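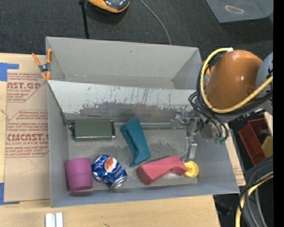

The Ninham Evaluation

Paraskevi Tzavaras had 10 days to approve or refuse the Grandgate sorting service, and she spent the first of them reading the contract. It ran to 2,849 clauses, counting the schedules. Clause 4 defined an item as any object the customer placed in the front section of the bin. Clause 5 said the rear section was to receive items "in due course."

"Define due course," she said.

The man from Grandgate, whose name was Jafri, looked at the arm. It was holding its gripper over the small yellow piece, one metal finger pointed down.

"It's a service term," he said.

She wrote that down. Trovthorpe had sent her to Ninham because she had refused the last two vendors, one for latency and one for adjectives. The subscription on offer cost 2,299 a month, with support. Without support it cost 1,057, and Jafri did not recommend it.

"The red block is lying over the edge of the yellow one," she said. "Which does it take first?"

"It ranks them by confidence."

"And the Pepsi can?"

"Deformable. Covered from April."

"It's March 2022."

"Yes."

She pulled a stool to the table and sat level with the bin. The divider was scratched along its upper part and dull along the lower. She ran a thumbnail down her own copy of the specification until she reached wear parts. The divider was not listed. Neither were the orange clamps.

"Who pays for this panel?"

Jafri turned several pages. He turned them back.

"I'd have to ask," he said.

"Ask, please. In writing."

He went out to the corridor to telephone. Paraskevi stayed with the arm and opened the acceptance form on her knee. Under Items Presented she entered six. Under Items Transferred she left the box blank - the form allowed a blank until close of business. Under Remarks she wrote: gripper clearance at right wall to be measured, see clause 61.

Through the door she could hear Jafri spelling the word divider for somebody at Grandgate. She uncapped her pen again and began on the second page.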